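Storage and Surface Planning for a Small Hobby Bench
Student Project Report, Introduction to Interior and Product Studies
Submitted 26 February 2021

1. Background

Our group was asked to take one small work area and improve how things are stored and how the surface is used. We chose the toy brick bench in the Alcantara building. It is used by several classes, and it had become hard to work at. Parts were left on the table, cables ran across the surface, and people who came in later in the day had to clear a place before they could start.

The project had a small budget and no tools beyond a screwdriver, a hex key set and a staple gun. We were not allowed to replace the table.

2. Aims

We wanted to get small items off the tabletop and onto the walls. We also wanted the walls to look finished, as the bench is the first thing people see when they open the door. The third aim came from the students who use it. They asked for the middle of the table to be kept free for bricks at all times.

3. Materials

The structure is aluminum framing, which was already in place. We added two wire baskets and a patterned covering for the walls. We looked at three coverings. The plain gray Dramix sheet was the cheapest, but it showed every fingerprint. The Uto sample was a thin paper and tore at the corners when we stapled it. We settled on the Piltine print, an orange-red flower pattern. Opinions on the color were split. Two of us thought it was too strong for a work area, and it is true that small red bricks are harder to pick out against it. The others liked it, and the class vote went the same way.

The total came to 106 dollars against a budget of 100. The extra six dollars went on hooks, which we had forgotten to include in the first list.

4. Layout

The black basket was bought for the back wall because it has dividers. In our first plan it stood on the table, but it took up the space that the bricks needed, so we moved it to the crossbar. At that height a seated person can reach it without standing up. The white basket is smaller and has no job assigned to it in the plan. We put it near the left corner for whatever a class needs that day.
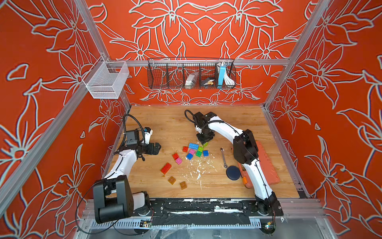 Figure 1. The bench with both baskets hung and the bricks on the table.

The compartments are not labeled. We tried paper labels for a while, but they slid around on the wire and were hard to read against the print. The box and the coiled white cable went in the right compartment, and the middle one took the packet and the dark item with the gold-yellow edge. The cable still loops over the rim of the basket. A tie would fix this, and we have added one to the list in Section 6.

5. Condition of the tabletop

The tabletop has a light wood-grain look and we think it suits the walls well. It is not in good shape. There are darker stains toward the back left, and the center has white scuffs and chipped flecks. This is the same area where the bricks are used. We did not test what caused the marks, so we can only say that they are where the table gets the most work.

We tried cleaning one of the stains with dish soap and then with a melamine sponge. Neither made a difference that we could see. We stopped there to avoid dulling the rest of the surface.

We asked 18 students who use the bench what they would change. Most of them mentioned the tabletop before anything else. Several wanted a mat. A few said the marks did not bother them — they only cared that the bricks had a clear space.

6. Remaining work

A cable tie for the right compartment.
A decision on what the white basket is for.
A mat or replacement top for the center of the table, to be priced in April.
Better labels, possibly metal clips that grip the wire.

7. Discussion

The wall storage did most of what we wanted. The part we would do differently is the order of the work. We put up the wall covering first and hung the baskets afterward, and the print got creased in two spots while we were leaning over it with the hex key. It would have been easier to mark the basket positions on the crossbar before any stapling was done.

We also spent too long on the choice of covering. It took up two of our meetings, and the tabletop got only part of one.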